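Wood grain

Wood grain is the pattern and direction of the fibers in a piece of wood, or the look of that pattern on a finished surface. The word is used loosely. Sellers, hobby writers and even some textbooks use it for at least three different things: the direction of the fibers, the visible figure, and the texture left by the pores. Many claims made about grain are true of one of these and doubtful for the others.

Direction

In straight-grained wood the fibers run more or less parallel to the length of the board. Wood splits easily along this line and resists breaking across it, and this much is well supported. Boards also swell and shrink far more across the grain than along it, so a wide table made from solid planks has to be allowed to move.

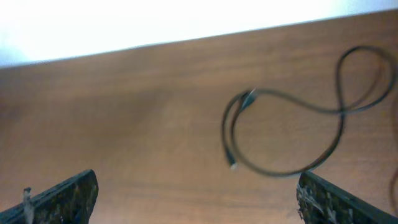

Tabletop with fine, slightly wavy grain.

Wavy, spiral and interlocked grain are usually listed as separate types. The lines between them are not sharp, and one tree can show all three. Lists that give a fixed number of grain types should be read with some care.

Figure and cut

The figure of a board depends on the tree and on how the log was sawn. Flat sawing tends to give arches and broad loops. Quarter sawing gives closer, straighter lines and, in oak, pale flecks where the rays are exposed. It is often said that quarter-sawn wood "never warps." It does warp, though usually less than flat-sawn wood from the same log.
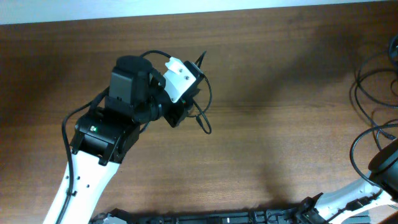 Color is commonly treated as part of the figure, although stain, age and sunlight can change it a great deal. A reddish-brown finish says little about the species underneath. Guides that promise to identify wood from its color alone are best ignored. Reliable identification normally needs a clean cut across the end of the piece and a hand lens, and sometimes a microscope. 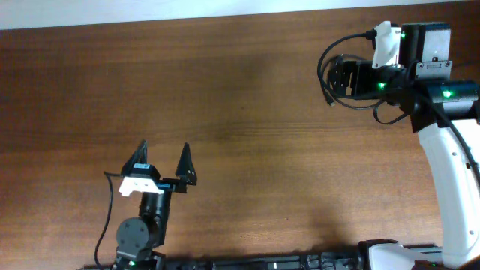 Imitation grain

Painted grain is an old trade, done with combs, brushes and thin glazes over a plain base coat. Printed grain came later and is now found on furniture, flooring and wall panels. Makers like to describe their prints as impossible to tell from real wood. A repeated knot or streak often gives them away, and so does a surface pattern that fails to match the edge.

Real veneer is a harder case. It is wood, cut thin and glued to a core, and its grain is real. Whether a veneered table may be sold as "wood" is mostly an argument over labels.

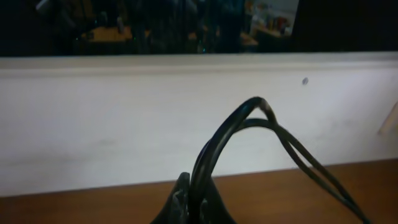 Claims about the effect of visible grain on mood are weaker still. Small studies have reported that people feel calmer in rooms with exposed wood, but it is difficult to separate the grain from the color, the smell and the general style of the room.

See also: Knot (wood), Quarter sawing, Veneer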